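How to wash a hand-knotted wool rug at home

6 min read

Most people who own a hand-knotted wool rug are afraid to put water on it. I was also afraid, for many years, and I paid for cleaning that I could have done myself. Wool is the hair of an animal which stands in the rain, and it can be washed very well if you are patient and if the colours are fast. This page explains how I wash the smaller rugs in my own house, up to the size that two people can carry when it is full of water.

Please do not use this method for silk, for viscose (sometimes sold as "art silk"), or for any tufted rug with a glued cloth on the back. The glue becomes soft and the rug will never lie flat again. Turn over a corner and look. In a knotted rug you see the pattern on the back almost as clearly as on the front.

Before you begin

You will need a hard floor outside with a slight slope, a hose, a soft brush, wool shampoo, white vinegar, a bucket, some white cotton cloths and a flat rubber squeegee. Choose a dry period with some wind. I never wash in February, even when the sun is out, as the rug stays damp in the middle for too long. Begin at eight in the morning if you can.

Testing the colours

This step must not be missed. Wet a white cloth with cool water and a little of the shampoo. Press it on each colour of the rug for two minutes, one colour after the other, and look at the cloth. Red and dark blue are the usual troublemakers, and black can also surprise you. If there is any colour on the cloth, stop and take the rug to a professional washer.

My first Hesel runner failed this test on the red border only. Leen Sayegh, who repairs rugs and taught me most of what is written on this page, told me that one bad colour is enough to spoil the others, and she would not let me try. I was a little angry at the time. Later I saw a cream field which had turned pink along three sides, and I understood her.

Removing the dust

A rug holds much more dust than you think, and dust with water becomes mud. Vacuum the front in the direction of the pile, without a rotating brush. Then lay the rug face down on a clean sheet and go slowly over the back with the vacuum cleaner. Lift it, shake out the sheet, and do this again until the sheet stays clean. With my old Arriaga it took three times. Keep the vacuum cleaner away from the fringes, they are the ends of the foundation threads and they break easily.
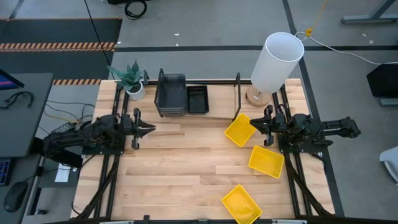
If there is candle wax or chewing gum in the pile, take it away now, while the rug is dry. Put ice in a plastic bag, hold it on the place until the wax is hard, and break it off with your fingers. Do not cut the pile.

Washing

Rinse the ground first, then lay the rug on it with the pile running down the slope. To find the direction of the pile, pass your hand over it from one fringe to the other. One way it feels smooth, and the other way it feels rough.

Wet the whole rug with cool water, front and back. Mix the shampoo in the bucket as the bottle says, but a little weaker. Too much soap is a bigger problem than too little, because you must get all of it out again. Work with the soft brush along the pile, in long strokes, and never in circles. Do the fringes last, by hand, from the knots outwards.

Now rinse, and go on rinsing when you believe you have finished. Push the water out with the squeegee, always in the direction of the pile, and look at what comes. When the water is clear and has no foam, rinse one more time with a small cup of vinegar in a full bucket of water. This helps to remove the last soap and the wool feels less stiff afterwards.

Drying

Press out as much water as possible with the squeegee. After this, roll the rug in old towels and kneel on the roll - it is not elegant but it works well. Do not hang a wet rug over a washing line. The weight pulls the foundation out of shape, and a rug that was straight will have a wave in it.

Lay it flat in the shade, raised from the ground so that air can pass below. Two clothes horses of the same height are good, or a garden table with slats. Turn the rug every few hours and bring it inside before the evening dew. The next morning, take it out again. My neighbour Ebbe Sæther dries his Simia in the garage with a fan, and this is a good solution if the weather changes.

The rug is ready only when the base of the pile is dry. Open the pile with two fingers in the middle of the rug and touch the knots with the back of your hand. If they feel cool, wait longer.

After the wash

Brush the pile once in its own direction with a dry, clean brush. A few loose fibres will come out, which is normal, and in a new rug like my Bramach there may be many for the first months. Put the rug back turned by half, so that the light and the feet fall on the other end.

I wash ours every second or third summer, and the one under the dining table a little more often. Between washes, blot any spill at once with a white cloth and cool water, from the outside of the stain to the centre.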